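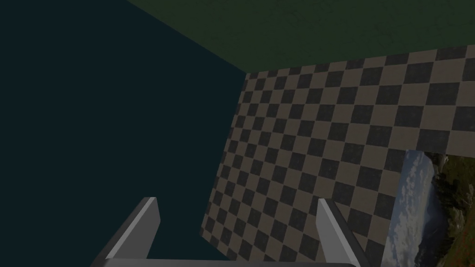 Nov 11, 2018

Sorting day for the August kick samples from the Drindar, Ukville reach. Two trays left over from last week, both finished before lunch.

Upper riffle: 317 animals, mostly flat-bodied mayfly nymphs. Separated from the swimming types on gill shape and the position of the eyes. Tail counts are no use on this batch, as the preservative has made them brittle and half are broken.

Lower riffle: 143 animals. Caddis larvae dominate, cased and caseless. Caseless ones keyed on the hard plates behind the head: all three thoracic segments plated = net-spinners, first only = the rest. A few small specimens left at family.

Stoneflies still to do. Check for gills at the leg bases before going further in the key; the El Fassi sheet skips this step and sends you to the wrong couplet.

Cendonura vials leak at the cap. Top up with 70% ethanol and move to screw tops. Pencil labels inside, please, the ink ones have run.

Lower riffle total to be recounted before it goes in the spreadsheet.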